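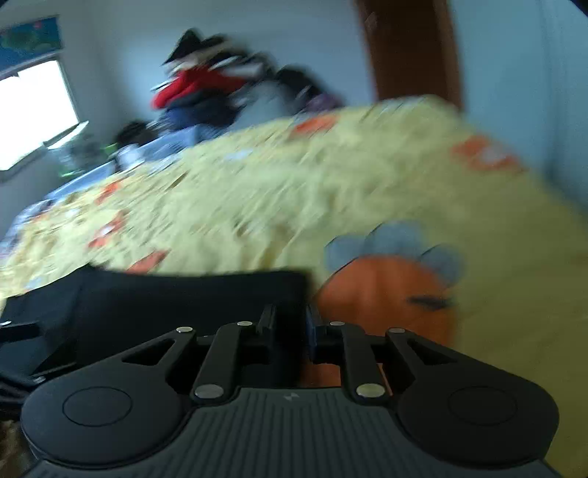
Firnel Household Handling Project
Minutes of the Demonstration Working Group
October 30, 2018, Womanau office, first-floor meeting room

Chair: Uchenna Ogbonna
Minutes: Chidubem Ekpo
Also present: members of the collection, training and safety teams
Apologies were received from the Clesov liaison.

1. Minutes of the previous meeting
The minutes were agreed with one correction. Under item 4, "wrist strap" should read "wrist mount".

2. Matters arising
The spare fingertips ordered in July have been received and placed in the equipment cupboard. The loan agreement for the homes used in collection has been signed by both parties. The question of travel costs was carried forward.

3. Progress on hand-held demonstrations
Mr Ekpo reported that 2,563 demonstrations of cloth handling had been accepted to date. The work is done in bedrooms as they are normally kept, on made-up beds with printed sheets and with clothes piled nearby. The Chair confirmed that rooms should not be tidied before a session.

The training team reported that fast turns of the wrist continue to cause difficulty. The gripper itself stays fairly sharp, but the bed and the wall behind it smear, and the position of the hand cannot then be worked out with confidence. It was noted that this happens most often when the operator moves from one side of the bed to the other.

It was AGREED that operators would pause briefly before closing the fingers on a garment and again after letting go. It was further AGREED that demonstrations with blur during the approach would be kept, and those with blur at the moment of grasp would be set aside for review.

4. Dark garments
Members discussed black fabric handled with a black gripper. The outline of the cloth is clear against a yellow sheet, but the fingertips are harder to tell from the cloth once they are over it. A proposal to fit pale fingertips was considered. The safety team had no objection. The training team asked that the present fingertips stay in use until the current set is complete, so that the record remains consistent.

It was AGREED to try pale fingertips on 50 demonstrations and to compare the two groups at the next meeting.
Action: Mr Ekpo

5. Remote control sessions
The Ibrahim arm was operated from the control desk for 200 attempts at the same folding task. Operators found the delay tiring, and several asked for shorter turns at the desk. The Chair observed that hand-held work was quicker to learn, but that remote sessions record the motion of the arm directly — a point the training team wished to keep in view.

It was AGREED that remote sessions would continue, with turns limited to 2 hours.

6. Operator guidance
The draft guidance sheet was received. Members asked for a plainer account of how to begin and end a demonstration, and for the paragraph on storage to be moved to the front. The term "failed" is to be replaced by "incomplete" throughout.
Action: Chair to circulate a revised draft

7. Any other business
The key to the equipment cupboard is to be signed for at reception. The meeting room projector has been reported again.

The next meeting will be held in the same room, on a date to be circulated by Mr Ekpo.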